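Teleoperators for Parts Sorting Demonstrations (temporary, on site)

Giloletti is hiring people to show our robot arms how to sort small electronic parts. You will guide the arms by remote control, one demonstration after another, and the recordings will be used to train the sorting system we are building for Zimetti, a repair and recycling business. The contract starts in July. No degree and no programming experience needed.

What the work is

You sit at a station next to the table and move a pair of hand controllers. Two arms follow your movements. A typical task starts with mixed parts in a steel tray, and your job is to pick up a part, carry it to the right bin, let go and come back for the next one. A demonstration should look the way a careful person would do it. Slow is fine. Dropping a part is also fine as long as you mark it in the log and carry on.

Some parts are easy. Circuit boards have an edge you can grip. Loose wires take patience, and most new operators need a few shifts before they can pick one up without dragging its neighbors along.

You will work with the table view and with the views from the wrist cameras. The wrist views take some getting used to, as the picture moves with your hand. 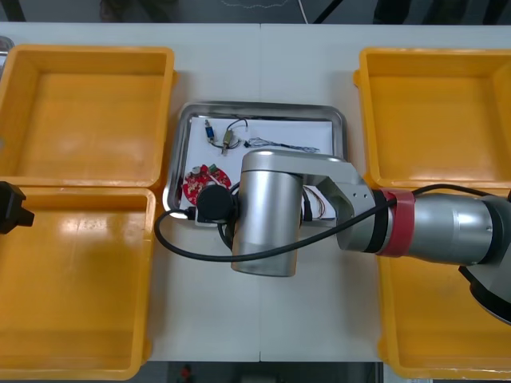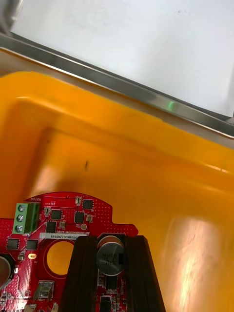
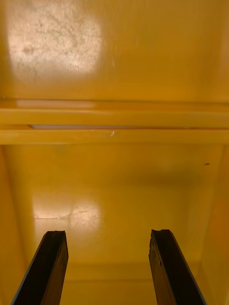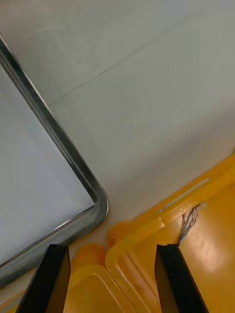 Sorting station, Endel workshop. First picture: table view. The other three: wrist camera views.

What a shift looks like

Shifts run from 8:30 a.m. to 1 p.m. or from 1:30 p.m. to 6 p.m. You choose one and keep it for the whole contract. Recording is done in blocks of 46 minutes with a break after each block. Between blocks you refill the tray from the parts box, check that the bins are where the floor marks and the layout sheet say they should be, and fill in the log.

The first 20 hours are paid training. You will practice with the same arms and the same parts, but those recordings are not used. After that we look at your demonstrations together and decide which tasks suit you. Some people do better with boards, some with wires and motors — both are needed.

We are looking for people who

Can sit and concentrate on a repetitive task for a full block
Have steady hands and normal or corrected eyesight
Can tell red, green, blue and yellow apart
Can write a short, clear note when something goes wrong
Are at least 18 and allowed to work in the country

Experience with assembly, sewing, model building, dental or lab work, or video games is useful. So is left-handedness, as most of our recordings so far come from right-handed operators. None of this is required.

Pay and terms

Pay is $610 per week for one shift a day, five days a week, training included. Operators who stay to the end of the contract receive a further $700 with the last paycheck. Parking is free and there is a kitchen with a fridge and microwave. We do not offer remote work for this position. The control stations are wired to the arms and stay in the workshop.

Please note that your hand movements are recorded along with the camera views. Your face and voice are not. You will be asked to sign a consent form before the first training session, and you can ask to read it before you apply.

How to apply

Send a short email to Corina Eder, operator coordinator, with the subject line "Sorting operator." Tell us which shift you want, when you could start and what kind of handwork you have done, paid or not. A resume is welcome but a few sentences will do. If you have worked as an operator on the Karabulut project, say so and you can skip the trial session.

Everyone else will be invited to a one-hour trial at the workshop. You will get a short introduction and then try the controllers yourself. The trial is paid at the normal rate. We answer all applications, usually within a week.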